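Bench notes, April, Lindgren room

Back at the old desktop towers today, the batch Drovel sent over when they cleared out their front office. I've been putting this off because the last lot had so much dust in it that I sneezed for two days, but these are cleaner than I feared! Somebody must have kept them up on desks.

Started a little after nine with coffee and the good screwdriver (the one with the yellow tape, please put it BACK in the tray when you're done). The plan was drives out first, then memory, then power supplies, and everything else goes on the cart for Grinar. That's the same order we used in the winter, and I still like it, mostly because you get the cables out of your way early and the rest is easy.

Side panels: fine on most of them. One was bent at the back corner and I had to persuade it with the flat of my hand. No tools, no cursing — well, a little cursing. If you get one like that, push it toward the back first and then lift.

Screws go in the muffin tin, as always. Long ones on the left, short ones on the right, weird ones in the middle. I know I say this every time, but I found drive screws in the weird cup again, and I'm not naming anybody.

The inventory sheet is up to line 1,837, so please start on the next one down and don't leave a gap for "later." Later never gets filled in and then Ciritmont wants to know where the missing machine went. I have had that phone call and I don't want it again.

Drives took up most of the morning. The cages in this batch are plain stamped metal with slots and little holes all over, and I do love a cage you can get your fingers near without losing skin. There's a light blue plastic latch on the side, so for once you can spot what you're supposed to push on.
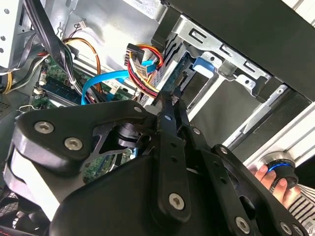
My advice is to deal with the cables before you touch the latch. I did it the other way around on the first tower and ended up with the drive halfway out and a power plug I couldn't reach, which meant sliding everything back in and starting over. Hold the plug by its body, wiggle, pull straight. Then the latch, gently (old plastic!), and ease the drive out by its edges so your thumbs stay off the board.

Drives go in the gray bin with the foam, labels facing up. We're down to 70 of the antistatic bags, so I'm ordering another 1,000. They're cheaper that way and we'll get through them by fall.

Still to do: memory from the second shelf, wipe down the bench, find the lid for the muffin tin. I also want to try the smaller side cutters on the zip ties, the big ones are too clumsy in a tight case.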